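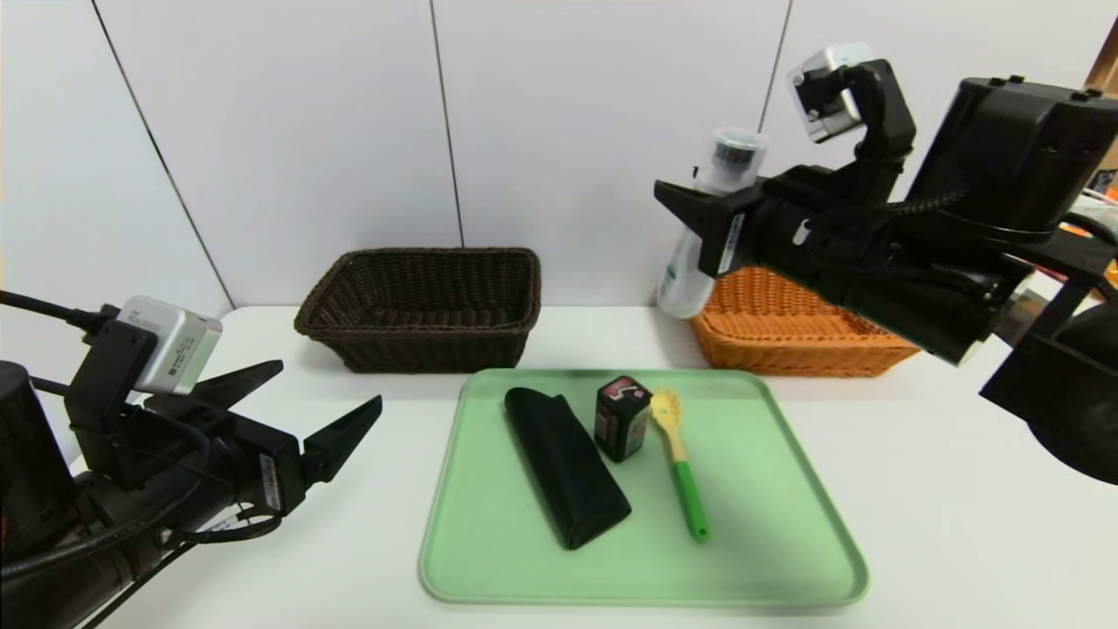
Olga Tejada asked after the last round whether a smoke alarm that passes the button test can still be marked "replace," and the answer is yes. The button checks the horn and the circuit. It does not check the age of the sensor, and item 4 is judged on age alone.

February
By Valeriano Palacios

Smoke alarm and small battery checklist, Brellomlow rental units
Form 13, one sheet per unit. Mark OK, FIX or N/A. Write the comment on the same line.

1. Alarm present in each bedroom, in the hall outside, and on each floor. OK
Comment: Hall alarm had been moved next to the bathroom door. Moved back to the original bracket.

2. Alarm secure on bracket, no paint on the vents. FIX
Comment: Rear bedroom, paint over half the vent slots. Unit replaced, not cleaned.

3. Test button held until full alarm sounds. Horn heard in every room with doors closed. OK

4. Manufacture date read from back of alarm. Replace at ten years, or sooner if the label says so. FIX
Comment: Kitchen-side alarm has no readable date. Treated as expired.

5. Battery type matches the label inside the door. OK
Comment: Three units take 9-volt, the rest take AA. Do not assume from the outside of the case.

6. Battery contacts clean, snap connector tight, door closes without force. FIX
Comment: Connector loose in unit 6. Alarm chirped at night and the tenant took the battery out. New alarm fitted, old one tagged.

7. Spare 9-volt batteries stored with terminals capped or taped, away from keys, coins and foil. FIX
Comment: Four loose in a kitchen drawer with steel wool. Removed and taped. Both terminals are on the same end, so one piece of metal can bridge them.

8. Used batteries taped and placed in the drop box at the Campos office. OK
Comment: Box was full. Emptied same day.

9. Change date written on the battery with marker. N/A
Comment: Sealed alarms in the 900 block have no battery door. Write the install date on the alarm body.

10. Tenant shown the hush button and told it is for cooking smoke only. OK

Open items: 2, 4, 6 and 7 corrected during the visit. Replacement alarms charged to work order 2657. Recheck of unit 6 is still to be scheduled.

Irnmont Property Inspection | Contact the office | All rights reserved | Back to top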